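Sorting Tables Return to the Bekgate Community Room

The Bekgate Toy and Household Exchange will reopen its sorting tables in October 2026, following the summer closure of the ground floor. Residents of Bekgate and Londuria may again bring small toys, balls, knitted items and unopened household goods to the side entrance between 2 and 5 p.m. on any day the building is open.

The exchange has revised the way incoming items are handled. Under the former arrangement, donations were divided at the door, and many bags were left half-sorted when the room was needed for other purposes. All small items will now be placed together in a mesh bin on arrival and divided at the table afterward. Annelies Verbeke, who coordinates the exchange, has asked that donors leave the dividing to the sorting team - even where a bag contains only one kind of item.

Households registered with the exchange may take up to 17 small items per visit. Larger toys continue to be listed separately on the board beside the office. Electrical items, glassware and car seats cannot be accepted.

Knitted cloths and blankets should be washed before they are brought in. Balls of every size are welcome, provided they hold air or are solid. Packages must be sealed, with the printing legible.

The green tables hold the mixed bin and the cube boxes, each of which has a round hole in the top. 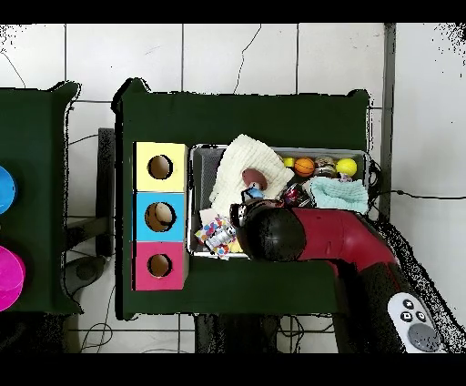 May items be left outside when the building is closed?
Please keep them at home until the next opening. Bags left at the side entrance overnight are exposed to rain and will be discarded.

Those wishing to join the sorting team should leave their name with Benjamín Henríquez at the office. New members are asked to attend one introductory session, which lasts 28 minutes and is held in the same room. Sorting gloves are provided in two sizes.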